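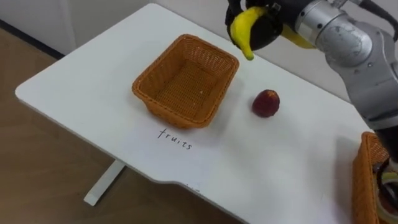 十月，下午三点。今天继续跑分拣任务的指令改写实验，代号还是 Lostadex，第二轮。上一轮的问题是语言指令写得太死，训练时只有“把水果放进篮子”一种说法，换成“把这些收一收”策略就停在原位不动。这一轮把目标信息拆成两路：一路是口头指令，一路是写在环境里的文字。桌面上篮子前面手写的“fruits”就是第二路，黑色细笔，小写，写得有点斜，没有重描。篮子是橙棕色编织的那种，物体用了香蕉和一个红色的小圆果。香蕉夹中段，这个夹法沿用第一轮，不改。

设置记录：
训练数据 400 条，全部遥操作采集，其中 200 条口头指令里带类别词，另外 200 条只说“按桌上的字放”。两组物体相同，初始位置随机。头部视角和腕部视角都进网络，图像编码器冻结，只训动作头和一层跨模态的注意力。批大小 32，学习率没动。

采集软件用 Fluderora 那一版，时间戳对齐的问题已经打了补丁。注意：旧数据要重新导一遍，不然腕部视角会比关节数据晚几帧，训出来的抓取点偏后。上周我就是在这上面浪费了一个下午。

评测：每个条件跑 15 次。
条件甲，口头指令带“水果”，桌上有字：15 次成功 14 次。失败的那次是红果在放下时碰到篮沿滚了出来，目标选择没错。
条件乙，口头只说“按桌上的字放”，桌上有字：成功 11 次。
条件丙，口头同乙，把字擦掉：成功 6 次。
条件丁，口头同乙，两个篮子的字对调：按字走的 9 次，按原来位置走的 5 次，还有一次夹着东西在两个篮子中间来回，超时。

丙和丁要放在一起看。擦掉字以后还有 6 次放对，说明策略记住了一部分位置，训练数据里水果篮大多摆在桌子中间偏左，这个偏置没打散。丁里那 5 次多半也是同一个原因。所以现在只能说文字起了作用，还不能说它真在读字。组会上有人要写“能读懂桌面标签”，先别这么写。

乙的四次失败里，三次是手臂自己挡住了字。夹爪从右上方进来，物体举到篮子上方时头部视角还能看到字，再往下压前臂就盖过去了，之后策略开始犹豫，放置点往右漂。想到两个办法：一是给网络加几帧历史，二是让它在抓取前先定目标，中途不再改。第二个简单，先试第二个。

香蕉的抓取比预想的稳。小圆果反而麻烦，顶上有点扁，指垫侧着夹容易打滑，把闭合速度调低以后好一些。这个参数改动只用在评测的后半段，严格说条件甲和条件丁的夹爪设置不完全一样，写报告时要注明，最好甲重跑。

待办：
重采一批篮子位置打散的数据，左中右都要有，写字的位置也要变。
换几种笔迹，不能都是同一个人写的。
加一个无意义词的对照，比如在桌上写 masilela，看它会不会照样往那个篮子放。
Kollport 那边的基线代码还没跑通，依赖版本冲突，先用自己的实现顶着。
甲重跑 15 次，夹爪速度用新值。

数据已经传到组里的盘上，目录按条件分，丁的超时那次单独放了一个文件夹，想看的自己去拉。桌上的字暂时别擦，明早接着用。

本站使用 Cookie 保存登录状态和页面偏好。 接受 | 仅必要项

搜索笔记 输入关键词 搜索

近期条目
腕部相机重新标定，外参更新
Lostadex 第一轮：单一指令模板的结果
Fluderora 时间戳补丁的使用说明
指垫磨损检查与更换
Kollport 基线环境配置（未完成）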